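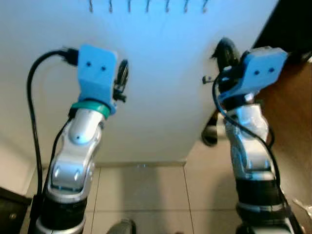 Trutix has published the findings of its first extended trial of two-armed robots on everyday household and stockroom chores. The trial, run with the retail services firm Lorkel, set out to answer a question both companies hear often from customers: can a machine take over small, repetitive jobs now, or is that still some years away? The tasks were deliberately plain. One of them used a white panel with a row of small dark hooks along its top edge, of the sort found in hallways and behind shop counters, and two arms working side by side in front of it.

The trial covered 600 attempts at 3 kinds of task: hanging light items on hooks, sorting small belongings on a table, and clearing objects from a floor. An attempt was counted as complete only if the arms finished without help. By that measure, 433 attempts were successful. Of those, 339 were also finished within the time limit Lorkel sets for its own stockroom staff.
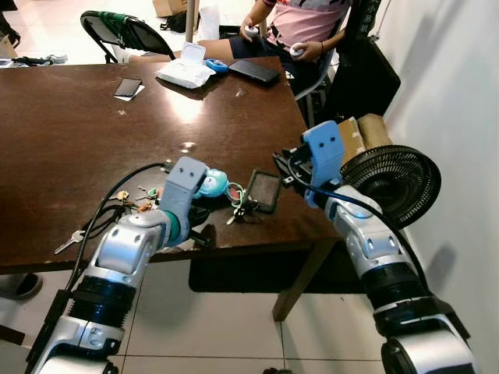 Sorting proved the most uneven of the tasks. Results were good with rigid items that lay apart from one another. They fell sharply when items overlapped or were joined together, and the arms often picked up more than was intended.

"We would describe these results as encouraging and limited," said Godelieve Geerts, Director of Research at Trutix. "A customer who expects a tidy kitchen at the end of the day will be disappointed. A customer who needs the same few items put back in the same place many times over has reason to keep watching this work." 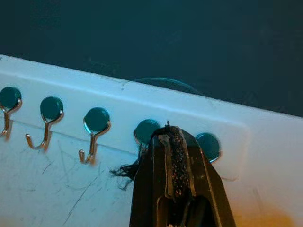 Hanging tasks were scored separately, as they call for more exact placement than picking up and setting down. The arm must bring an item to the right height and let go at the right moment. Fixtures differ widely in the space they allow. On one rail, thin wire hooks hang from round teal knobs set in a row, and a gripper brought up to a knob covers part of it from the view of the wrist camera. Trutix found that this loss of view was the leading cause of failed placements, and its engineers are now testing a second approach path from the side.

Lorkel has asked that floor work remain part of the program. Its store managers rank picking up dropped stock among the chores they would most like to hand over.
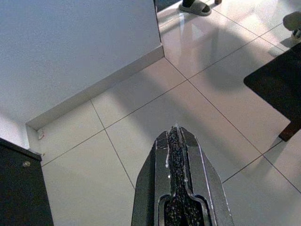

Shiny flooring remains a difficulty - reflections and shadows can be mistaken for objects - and the trial team recommends that people stay nearby whenever the arms are working at ground level.

"Our stores will not be changing their staffing on the basis of this trial," said Jolien Van Rooij, Head of Operations at Lorkel. "We now have a clear list of what must improve, and we are pleased to continue."

A second phase, named Lirano, will begin in July and will add folding and shelf restocking. A summary of the findings is available from the Trutix press office on request.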